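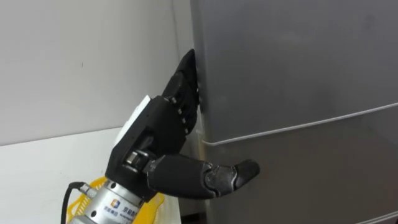
A multi-fingered hand at the edge of the refrigerator door in the Uvstead test kitchen.

Door opening without a handle: first results from Uvstead
April 6, 2019

The manipulation group at Uvstead has finished the first round of its work on doors that have no handle to grab. Many refrigerators are opened by hooking the fingers behind the edge of the door and pulling. People do this by feel. A robot that plans its grasp from camera images alone tends to miss the edge, or to lose it once the door seal starts to resist.

The method, called Rizvi, splits the job into 2 stages. In the first, the arm brings the fingers up to the side of the door and presses lightly until motor current rises in at least one joint. In the second, the hand slides along the surface in short steps until a fingertip drops over the edge, then curls and pulls. Vision is used only to choose the starting point. After contact, the controller works from joint position and current.

The group trained the second stage on 2536 recorded pulls, all collected since December on a single refrigerator. It was then tested on 13 doors it had not been trained on, including kitchen cabinets and one chest of drawers with a recessed lip. Rizvi opened 11 of them within three tries. The vision-only version, running on the same arm and hand, opened six.

Both failures were on doors with a rounded edge, where the fingertips slipped off as the pull began. A softer fingertip cover may help, and the group plans to try one next. Speed is the other weak point. A typical opening takes around 40 seconds, most of it spent on the sliding steps, and the step size is still set by hand for each type of surface.

The thumb plays little part so far. It is held out from the palm during the approach and is not used in the pull. Work has started on letting it brace against the appliance, which should reduce the load on the wrist with heavier doors.

The pull recordings will be shared with our partners at Harnarmont once the force readings have been checked. Groups that want to run the test set on their own hardware can ask for the door list and the scoring sheet through the Cestatow project page.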